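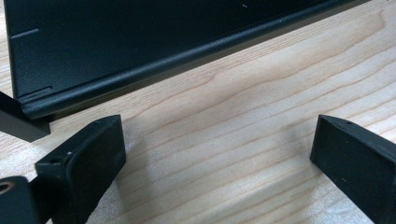
**Figure 3.** Gripper open in front of the black panel, nothing between the fingers.

### 4.2 Panel handling

Claims that shop-floor assembly is close to solved usually rest on parts that are easy to hold. A flat panel on a bench is a poor match for two fingers: the side that faces up offers nothing to pinch, and the folded edge has to be approached at the right height and angle. We collected 275 hand-guided demonstrations of one chore, lifting the panel and turning it over, and trained the Drira policy on all of them. It finished 7 of 20 trials. The Plirnberg baseline, trained on 445 demonstrations of mixed chores, finished none.
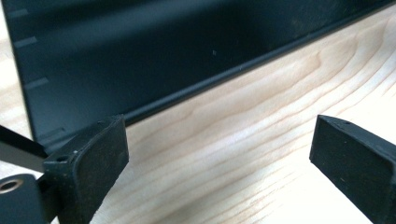 One reviewer of the June draft, Zelenák, objected that seven successes on a part this awkward should count as progress, and that a person wearing thick mittens might do little better. We accept the comparison and doubt that it helps. A shop would not hire the mittens.

Most failures came before the lift. The policy closed short of the lip, or pushed the panel along the wood until the trial timed out. Adding demonstrations from other starting angles changed where it stopped and left the score alone.

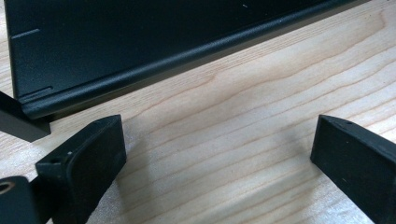

*Source: Pultby bench recordings, authors' own.*

We also checked whether a small change in pose mattered. It did. Policies that had learned one placement did worse when the panel was turned slightly, a change our operators corrected for without being asked. Until that gap closes, we see no basis for reporting this chore as automated, and we leave it out of the totals in Section 5.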